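Workshop tips: recording tabletop examples with a hand-held gripper

Collected by Krisztina Bognár for the Clovby bench group. Last changed 2025-04-08.

Most of these came out of the cup-and-small-parts sessions, where a person holds the gripper, does a short tabletop job with it, and the recording goes into the training set. They should carry over to any small task on a table. If you are setting up for the first time, read the part on starting positions before you touch anything else.

Before you switch on

Wipe the camera lens with a dry microfiber cloth. Paper towel leaves lint, and with a wide lens the lint shows up as a soft gray patch in every episode of the day.

Wipe the two square markers too. A thumbprint across one of them is enough to make the tracking jump. If a corner has started to lift, replace the whole marker and don't try to glue it back. Spares are in the flat drawer with the sandpaper.

Open and close the fingers a few times by hand. They should move evenly and stop at the same place each time. A sticky finger can usually be cured by backing its screw off a quarter turn.

Light

Pick one lamp position and mark it on the floor with tape. Then pick a second and a third and mark those as well. Record a batch under each. Radu Zamfir spent most of August recording under one ceiling lamp, and the policy we trained from those sessions went to pieces when we tried it near the window.

Your own arm is going to throw a shadow on the table. Leave it alone. The arm that runs the policy later will throw one too. What you want to avoid is a lamp so low that the small parts vanish in the dark half of the table. Raise it until you can tell the parts apart from where you are standing.

Laying out the parts

Put things down the way they would land if somebody had been using them. Cups can stand, lie on their sides or lean. Small parts can be in a cup, against it or off by the table edge. If every episode starts with an upright cup in the center, that is the only start the system learns.

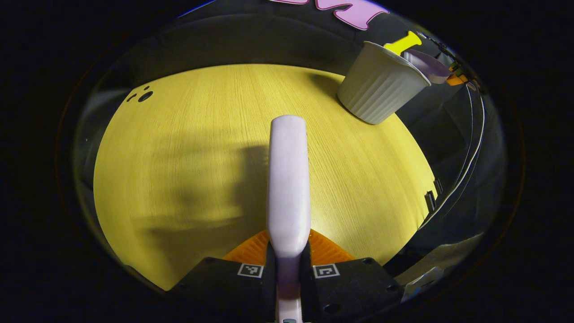 Change the layout after every episode, even when the last one went badly and you want another try at it. Moving one part a few inches counts as a change. After 8 episodes, clear the table completely and begin again with a fresh arrangement. Archie Laing keeps a stack of index cards with rough sketches on them and draws one from the middle, which works well when you are tired and your hands keep putting things back in the same spot.

Keep cables to the edge. A loose one that crosses the work area will get pulled sooner or later.

Moving the gripper

Go slower than feels natural, but don't stop dead between steps. Long pauses teach the system to pause. If you need to think, think before you start the recording.

Come in at different angles. Tall, thin parts can be taken from the side or from above, and both are worth having. Flat parts are harder. Press one finger down just past the edge, tilt the gripper a little and close gently.

Missed grabs are fine to keep as long as you recover in the same episode. Back off, line up and go again. Throw the episode out if you used your free hand, or if a part went on the floor.

How many

For a new task we record 72 good episodes before the first training run, spread over 3 people. One person's habits show up quickly otherwise. Kibet Bakilana is left-handed, so ask him early if the schedule allows.

Labels and storage

Write the label right after the episode. Task, person, lamp position, keep or discard. Use the same words each time: "cup" stays "cup" and doesn't become "mug" halfway through the afternoon.

Copy the files to the Selamgate drive before you leave and check that the episode count matches your sheet. Don't clear the card until it does.

Batteries go on the charger by the door. Discarded episodes stay in their own folder until Adjoa Nyarko has looked through them.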